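Open afternoon at Skotent: two arms, one kitchen, no lunch

Fotis Karagiannis had promised us that the Skotent open afternoon would be over by four and that there would be food. He was right about the first part. Twelve of us from the members' list went along to the unit in Korkley, signed a form agreeing to stay behind the yellow tape, and spent the next couple of hours behind the yellow tape.

For anyone who missed the last issue, Skotent is the small firm that has been trying to get robots to do kitchen jobs in sheltered flats. They've been at it for 88 weeks, a figure Lefteris Chatzigeorgiou gave us in the tone of a man who has crossed each of them off on a wall. The plan is to have a working set-up in one real flat by May. Which May was asked from the back, and he said he'd take questions at the end.

The talk was short and mercifully light on slides. Most of it was about Tandus, the software that tells the arms what to do, which learns from people doing the job first by remote control. Every task needs 400 goes before they let the robot try it alone. Leidy Cusi does a good share of these herself and says she now reaches for her own kettle at home as if it might fall over.

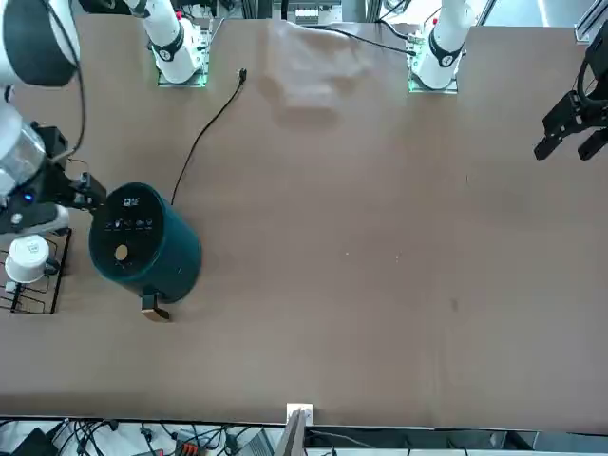

Leidy ran the demonstration, and what struck me most was how slow it all is. I'd come expecting something like a car factory and got something closer to my uncle looking for his glasses. The arms come in from the far side of the table, one each side, so you stand opposite them like a customer at a counter. The right one spent a long while with its black fingers nearly touching the lid of a dark green appliance with a gold dial, and I noticed that I was leaning in. So was everyone else. Panagiotis Psarras, who designed the grippers, told us that lids and handles are the worst of it, and that a cup is a holiday by comparison.

He also passed round a spare finger from a gripper. It weighs next to nothing and costs 6 pounds to make, which cheered up those of us who had been wondering about the price of the rest. The rest costs more. When pressed, he would only say that they'd had a very good deal on the table.

Questions at the end ran on well past the time allowed. Would it wash up? Not yet. Could it be switched off by someone with poor grip? Yes, there's a big button, and two of our members were allowed to press it. Would it talk? Lefteris said they'd had 500 replies to their survey of tenants and the feeling on that point was strong, so no.

Fotis Lazaridis asked whether it could make toast. There was a pause, and then a fairly technical answer about crumbs.

The food turned out to be a plate of biscuits from Bodin, the bakery next door, put out by hand. They were very good biscuits. If you'd like to go on the next visit, give your name to Fotis K. (the other Fotis has asked me to say that he is not taking names, and would people please stop ringing him). Places are limited by the length of the tape. Wear flat shoes and eat first.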